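4. Planning a route with overnight stops

Use this section once the Duvgate app is installed and your vehicle details have been entered (see section 3). Route planning needs a data connection. The finished route can be used without one.

4.1 Creating the route

1. Open Duvgate and tap Trips, then New trip.
2. Type a name for the trip. Names can be changed later.
3. Enter the starting point. You can use a town name, a postcode or a pin on the map.
4. Enter the final destination in the same way.
5. Tap Draw route. Paved roads are shown in blue and unpaved roads in brown.

Note: A route may contain up to 11 overnight stops. For a longer journey, make a second trip that starts where the first one ends. 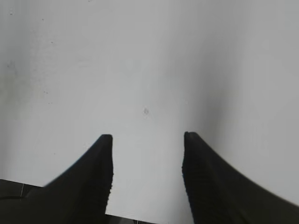

6. If you do not want to use unpaved roads, open Road types and switch off Gravel and Track. The route is redrawn, and may be a good deal longer.
7. Tap Save. The trip now appears in the list under Trips.

4.2 Adding overnight stops

1. Open the saved trip and tap Stops.
2. Set the longest time you are willing to drive in one day. Fuel and meal breaks are not included, so allow for these yourself.
3. Tap Suggest. The app marks possible stopping places along the route.
4. Tap a marker to see the type of stop (campsite, guest house or wild camping), the last date it was checked and any notes left by other travellers.
5. Tap Add to keep the stop. To move it to another day, hold a finger on its name and drag it up or down the list.

Caution: Duvgate does not make bookings. A stop that appears in your list has not been reserved. Many campsites on the Rillby and Onach sample routes close in December - check with the site before you set off.

Caution: Driving times are worked out for a dry road in daylight. On unpaved sections after rain, the true time can be twice as long.

4.3 Saving the maps for offline use

1. Connect to wi-fi. The maps for a two-week trip take up around 1000 MB.
2. Open the trip and tap Offline, then Download.
3. Wait until the bar is full and the word Ready is shown. If the download is interrupted, tap Download again and it will carry on from the same point.
4. Turn on flight mode and open the trip. Zoom in on the first and last stops to make sure that the street names appear.

Note: Changing the route after downloading does not update the saved maps. Repeat steps 2 and 3 after every change.

Readers' notes on this section 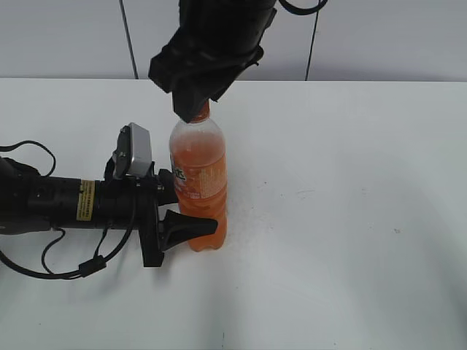
Magdolna Deák: Step 4 of the offline part should be in bold. I changed one stop the night before leaving and did not download again, and the last hour into Hegyi was a blank grey square. The list of stops still worked, so I had the address and could ask for directions. Does the same thing happen if you only change the order of the stops?

Ashwin Nair: Only if the new order uses different roads. If it does, download again.

4.4 Sharing a trip

1. Open the trip and tap Share.
2. Choose View only or Can edit.
3. Send the link. The other person must have Duvgate installed to open it.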